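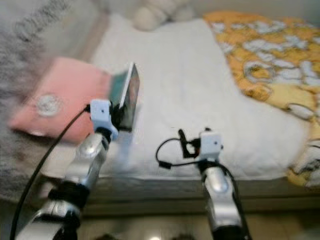 White sheet on, phone still up. Bedtime, allegedly.

ok thread on sleep because three of you asked and I'm on my lunch break so this will be quick

1/ I have been a rubbish sleeper since uni. Not insomnia exactly. More like — in bed at ten, asleep at one, up at six feeling like a wet doona

2/ Started keeping a log in December. Paper, biro, nothing fancy. Time in bed, time lights off, coffees, how I felt at brekkie. Missed heaps of days over Christmas, whatever

3/ First thing the log showed me: arvo coffee. I swore blind it did nothing. The nights after a 3pm flat white are the worst ones in the whole book. Gutted

4/ So now last coffee is before noon. Took a couple of weeks of being a horrible person at work, sorry to everyone at Conitz, esp Ifeoma who sits next to me and copped most of it

5/ Second thing, the phone. Yes yes I know. Tried the greyscale setting, tried the app timers, tapped "ignore limit" every single night. What helped was a $20 alarm clock from the op shop and charging the phone in the kitchen

6/ I still slip. Probably two nights a week it ends up in the bedroom and then it's 12.40 and I'm reading reviews of caravans. I do not own a caravan

7/ Temperature!! Massively underrated. I had the winter doona on year round like a goose. Swapped to a cotton blanket and a sheet, window open a crack, asleep way quicker. Obviously it's freezing right now so the doona's back but the window stays open 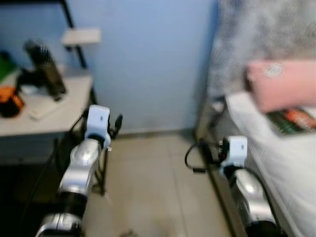 8/ and white sheets show every single thing, but hot wash, line dry, full sun, they come up beautiful. Fresh sheets on a Sunday is the best sleep of my week, no contest. Twenty minutes of effort. Do it before dinner or you wont do it

9/ Things that did nothing for me: lavender spray, magnesium (fifty bucks!), the rain sounds. Rain sounds just made me need the loo

10/ Weighted blanket — jury's out. Borrowed Zoltán's. Lovely for ten minutes then I felt like I'd been parked on. He swears by it. He also sleeps on trains standing up so idk

11/ Someone's going to ask about naps. I nap Saturdays after footy, alarm set, on the couch and never in the bed. Anything longer than half an hour and Saturday night is cooked

12/ The wake up time matters more than the bed time, for me anyway. 6.15 every day inc weekends. Hated it. Partner hated it more. But by the third week I was getting sleepy at a normal hour like a normal adult

13/ If you wake at 3am and you're just lying there stewing, get up. Sit in the lounge, boring book, dim lamp. I've got a history of canals that I've been on page 42 of since autumn, works a treat

14/ Also go see your GP if its been going on for months or you snore like a chainsaw. Mine asked better questions than any article I'd read and I'd put it off for years

15/ right lunch is over, got a meeting. Will post a pic of the log layout tonight if I remeber, it's literally five columns

16/ oh and someone DMed about pillows — flat one if you sleep on your tummy, I can't help beyond that, I've bought six and hate them all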